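Sharing Plates: How Three Small Restaurants in Drirnesden Build a Menu

Hospitality and Food Culture, final project report

What we wanted to find out

I grew up eating in restaurants where the menu ran to nine laminated pages, so when a place called Başaran opened on the old tram street in Drirnesden with a menu the size of a postcard, I was hooked. How do you run a full dining room on so few dishes? Who decides what goes on the card and what comes off? And does a shorter menu mean less food in the trash at the end of the night? Those questions turned into this project, and I have had a great time with it (and gained a couple of pounds, which I blame on the flatbread).

I picked 3 restaurants within walking distance of each other. Başaran does charcoal cooking with a lot of vegetables. Flatach is a tiny noodle and dumpling counter run by a married couple. Promham is the oldest of them, a family dining room that used to serve steaks and pies and has been shrinking its menu bit by bit for several years. All of them let me sit in the kitchen during prep and look at their order records for May.

How I did the work

I visited each restaurant for lunch service and dinner service, and ate as a regular paying customer at least once before I introduced myself. I wanted to know what a guest notices first. Then I interviewed the person in charge of the menu, using the same list of questions each time, and I copied the dish totals from the order records by hand. My project partner for the first half of the term, Iona Tosh, helped me write the questions and came along to Flatach, where she asked much better follow-ups about the broth than I did.

The records covered 1,721 main dishes across the 3 kitchens. I left out drinks, side orders and desserts. I also left out one catered party at Promham, where everybody had the same set meal and it would have thrown the totals off.

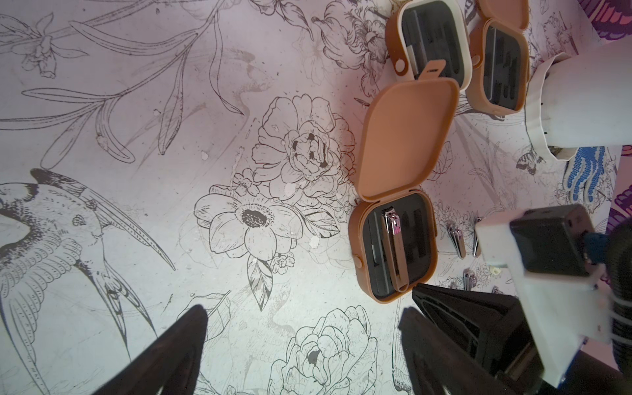

Thảo Mai

What the records showed

The big surprise was Promham. It has the longest menu of the group, with 24 main dishes, yet the chicken pie by itself sold 435 portions over the month. People read the whole menu, talk it over, ask the server about the fish, and then order the pie! The owner laughed when I showed her my table. She said she had guessed as much but had never added it up, and that she keeps the slow sellers for a handful of older guests who would be upset to lose them.

Başaran was the opposite. Orders were spread out pretty evenly, and I think that comes from how the servers talk about the food. They steer each table toward a mix of plates, and they are really good at it. I had planned to order the lamb and ended up with charred cabbage in a walnut sauce, smoky at the edges and almost sweet in the middle, and I have thought about it most days since then.

Flatach sits in between. The pork dumplings lead, the cold noodles pick up on warm afternoons, and the soup changes whenever the couple finds something nice at the market. They write the soup on a strip of paper by the register and throw the strip away when the pot is empty.

Waste

I was hoping for a neat answer, and I didn't get one. Başaran and Flatach both told me they throw out very little, and from what I saw during prep that seemed right. Cabbage cores went into stock, and dumpling trimmings were rolled back into the next batch. But Promham throws out less than I expected too, mostly thanks to its freezer and a staff meal that uses up nearly everything. The cook there made us a hash from the ends of four different roasts - easily one of the best things I ate all term.

I didn't weigh any waste, so all of this rests on interviews and on what I happened to see. If I did the project again, I would ask each kitchen to keep a labeled bin for a week and put it on a scale every night.

What the cooks said about choosing dishes

Price came up less than I thought it would. Stove space came up constantly. At Flatach there is room for four pots, so a new dish has to share a pot with an old one or it never gets past the idea stage. At Başaran the grill is the bottleneck, and the chef plans each plate around how many minutes it needs over the coals. I now look at every menu this way and try to guess what equipment is behind it, which my family finds tiring.

Problems along the way

One month of records is not much. Some dishes at Flatach also go by two names in the register, and it took me a whole evening to match them up. My first interview, at Promham, was recorded next to a dish machine, so I worked from my written notes for that one.

Thanks

Thank you to the kitchens for their time and for feeding me, and to Iona for the question list and for reading the first draft. The complete dish table and the interview questions are attached at the back of the printed copy.

Submitted November 22, 2025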